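Folding brown cord without the creases

rillow_25
July 28, 2018
Does anyone fold corduroy and have it stay folded? Mine comes off the pile looking as if I'd slept in it. Three goes and I'm considering nudity.

Tomoana
Spread it flat first, on a bed or a blanket. Smooth along the ridges, never across them.

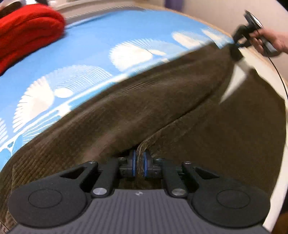
Then bring the far end towards you and leave it alone. Most of the damage is done by fiddling – I speak as a fiddler.

lostel
Disagree. Cord should be rolled. Folding gives you a line across the middle that's still there in January.

Tomoana
Rolling gives you a sausage with lines all over it.

lostel
A tidy sausage, though.

rillow_25
Hung it over the banister. It fell off. Will try the blanket tonight.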